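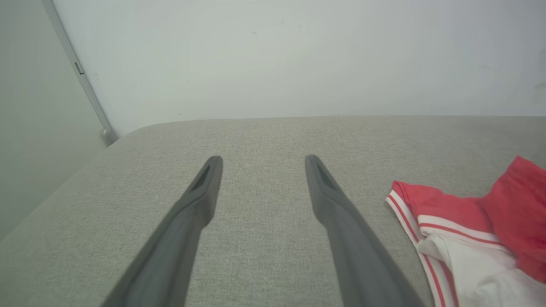 The Cludov's charcoal fingers, with a red and white garment on the grey cushion.

Gotberg wants you to believe that tidying is a solved problem. The Cludov, its two-armed home kit, is offered on subscription at 128 euros a month, with a promise that it can learn "up to 300 household items". I asked Mateja Georgiev, who runs the trial programme, what counts as an item. A sock is one, she said. So is the same sock inside out.

The brochure shows crisp shirts in neat piles. Clothes in my house don't start out that way — they start in a heap.

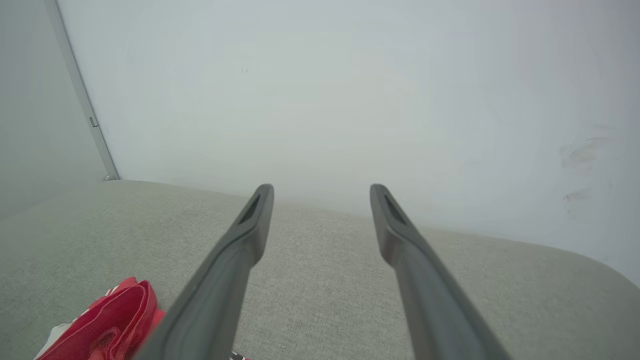
Fingers open above the upholstery, the red bundle to the left.

My doubts are mostly about cloth. A mug has one shape and a jacket has as many as you care to give it. Ilir Todorova, who repairs gripping tools for a living, thinks the blunt fingertips are sensible but wouldn't pay for them yet. "Ask them what happens on the thousandth fold," he told me. Gotberg quotes 1000 hours of testing and won't say how much of that was laundry. 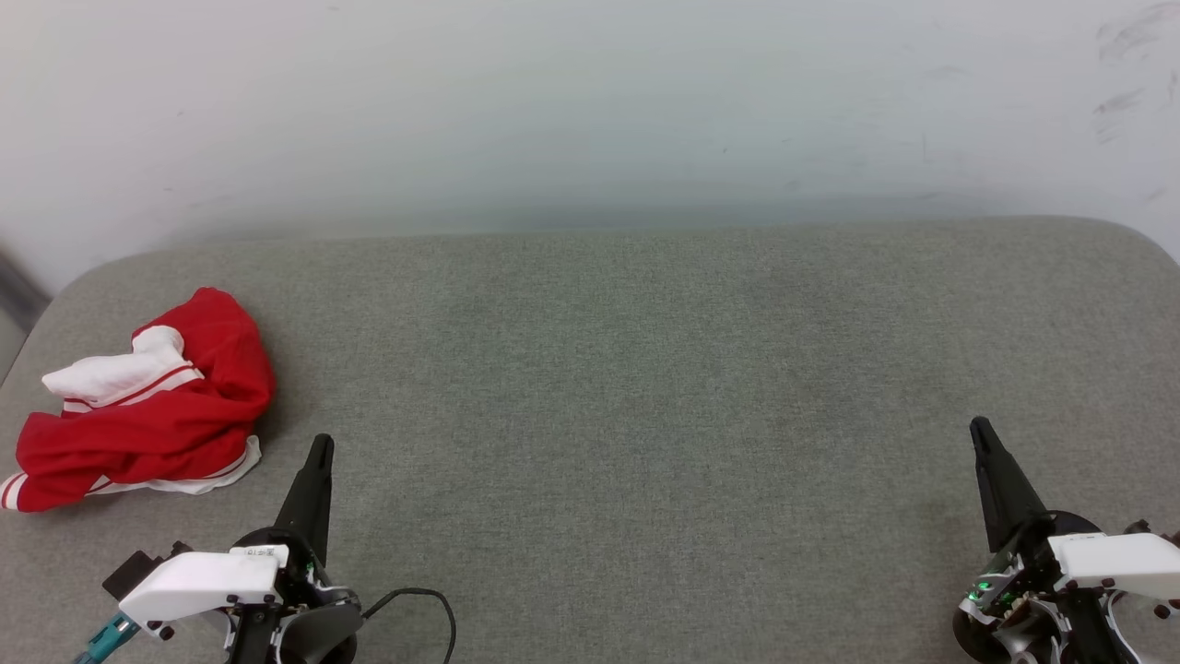 Both grippers at the sofa, one trailing a thin black cable.

Then there is the contract, which runs for 13 months and leaves you to pay the return postage. Georgiev says a shorter one is coming in April. I'd wait for it, and read it twice.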